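Home | Current issue | Archive | Submissions | Contact

Filed under: Theatre studies, Playwriting, Regional drama

We use cookies to remember your reading preferences. By continuing you accept their use.

3. Domestic objects and the revision of the kitchen plays

3.1 Material and method

The four kitchen plays of Cor Brouwer survive in more than one state. For each there is a typescript submitted to the Fontana theatre, a prompt book marked up in rehearsal, and the acting edition issued by Clekosari. Lombardi's catalogue treats the acting edition as the final text. The present section follows the prompt books instead, on the ground that most changes to stage directions were made in rehearsal and only partly carried over into print.

Directions were sorted by whether they name an object, a movement or a pause. Directions that combine the three were entered under the first element named. Those added in pencil by the stage manager, Osamu Onishi, were kept apart from those in Brouwer's own hand. Where the hand is uncertain the direction was left out of the comparison. The prompt book of The Lock-Keeper's Sister lacks 6 leaves from the second act, and the readings given for that act depend on the typescript alone.

The objects named are few and ordinary: a cup, a bread knife, a coat, a lamp. Costa (in his study of the Astberg dialect plays) reads them as signs of class. This is persuasive for the coat, which changes owner twice in The Lock-Keeper's Sister and is argued over each time. It is less so for the cup, which passes without comment in the dialogue and is never given a price, an origin or an owner.

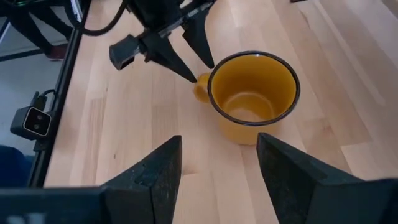 Figure 2. Yellow enamel mug with dark rim, upright on a wooden tabletop.

3.2 The cup in Winter Lodgers

In the typescript of Winter Lodgers the cup is mentioned at the opening of each act and then dropped. The first direction reads "A table. A cup on it." The later ones are shorter still. None of them tells the actor what to do with it, and the speeches can be played without touching the table at all.

The prompt book alters this. In the first act the mother now moves the cup before she answers her son, and the answer itself is cut by half. In the second act a speech of 200 words on the sale of the house is struck out and replaced by the direction "She looks for the cup." Both changes are in Brouwer's hand. A third, in the last act, is in Onishi's pencil and gives only a position downstage left. It appears to record a practical decision by the company and has not been counted as revision.

The effect on timing can be followed in the margins, where Onishi noted the length of each act after the run-throughs in May. The first act becomes shorter and the second stays much as it was, although it has lost its longest speech. It follows that the time given up by the dialogue was taken over by silent business. Marchetti reached a similar finding for the radio version, in which the same passage is filled by the sound of a chair.

The acting edition restores the cut speech and keeps the new direction. A reader of the printed play therefore meets both, one after the other, and may reasonably conclude that the search for the cup was meant to follow the speech. On the evidence of the prompt book it was meant to stand in its place. Later productions, including the one at Clusov, used the printed text and played the two together.

Reviews are of limited help on this point. The local notices of the Fontana production speak of "long waits" in the middle act, which agrees with the margins, but they do not say what was on the stage during them. The letter from Brouwer to Lombardi dated Wednesday, November 12, 2003 confirms that the speech was cut before the opening night. It does not mention the cup.

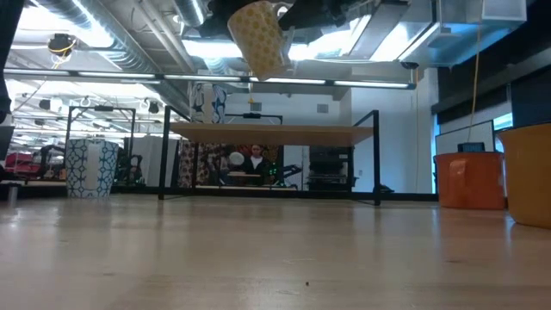

3.3 Pauses and the printed page

The Clekosari editions mark a pause in 2 ways, by the word itself and by a line of white space. The prompt books use only the word. White space was added by the printer, and there is no sign in the corrected proofs that Brouwer asked for it or objected to it.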